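The Year I Tried to Stop Buying Lunch

May 26, 2026

Print this post | E-mail to a friend

My plan was simple. I would bring lunch to work every day until August, and the money I saved would go toward a couch that doesn't have a bar across the middle of it. I had a spreadsheet. It had a tab called "Soup."

The first week went well, mostly on leftover chili. The second week I learned that the office fridge is governed by laws older than the company, and that the bottom shelf belongs to Accounting. My lentils were moved to the crisper drawer, where I found them again after they had formed a view on the matter.

Mahnaz Nouri sits across from me and has brought the same lunch for as long as I've known her: rice, cucumbers, yogurt, one boiled egg. I asked if she ever got bored. She asked if I got bored of spending 15 dollars on a wrap. I went back to my desk.

The wrap is from Dorilano, on the corner, and I would like it noted that it's a very good wrap. They put the pickled onions on the inside. At home I have tried to pickle onions and got something that could strip a deck.

By my math I've spent over 600 dollars at Dorilano since New Year's. The couch fund, meanwhile, could buy a cushion, if the cushion was on clearance and nobody minded corduroy. 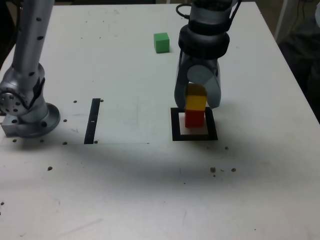

Photo: Kazimiera Pietrzak

My sister thinks the trouble is Sunday. Sunday is when people with nice couches chop things. On Sunday I read the chopping recipes, feel I've made a start, and order Thai. I did once roast a whole tray of vegetables, and ate it standing up at the stove that same night.

So the new rule is three lunches a week from home, with Friday left open for the wrap. Mahnaz has offered to show me how she does the rice. I've bought a container with a lid that locks on all four sides, and I've written my name on it in marker, twice, once for Accounting.

Get new posts by e-mail. Unsubscribe any time.

Contact | Copyright 2026 | Back to top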